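How to Clear a White Table That Has Become Everyone's Shelf
Filed under Small Resets, Erholm Household Notes

A white table is an invitation. Leave one marker on it overnight and by breakfast it has company, none of it related. This method takes 10 minutes, or 40 if you stop to test every marker you own.
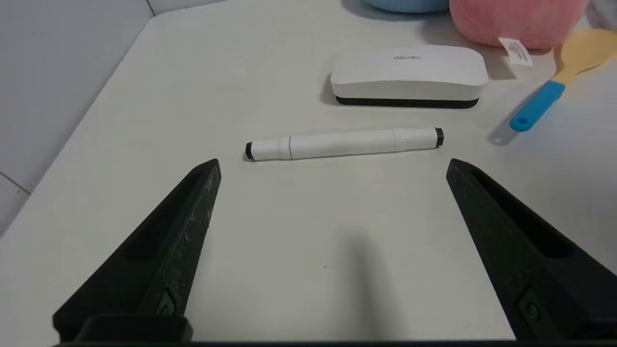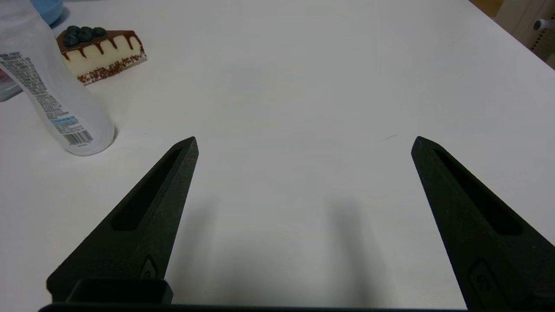
First, a marker, an eraser and a blue-handled utensil; second, a frosted bottle and a slice of toy cake. All on white tabletop.

What you need: two shallow trays, a damp cloth, and a bag you are willing to throw out.

Step 1. Pull everything into the middle. Do not sort yet. Sorting from the edges is how I once spent a February evening relocating the same spoon four times.

Step 2. Make piles by where things live, which may surprise you. Marker and eraser go together in one tray. Utensils go back to the kitchen, or to the toy box if they came from there. Toy food goes with toy food, however convincing the frosting.

Step 3. Read the label on any bottle before you decide its fate. If it's empty, rinse and recycle. If it isn't, close the cap tightly and stand it upright in a cabinet.

Step 4. Test the markers on scrap paper. A faint one will not recover in the drawer — I have run that experiment for years. Store the survivors flat.

Step 5. Wipe the table from the far side toward you. For old marker streaks, use a little rubbing alcohol on a hidden spot first.

Step 6. Put one tray back, if you must. Just the one.

Next: The Drawer Under the Table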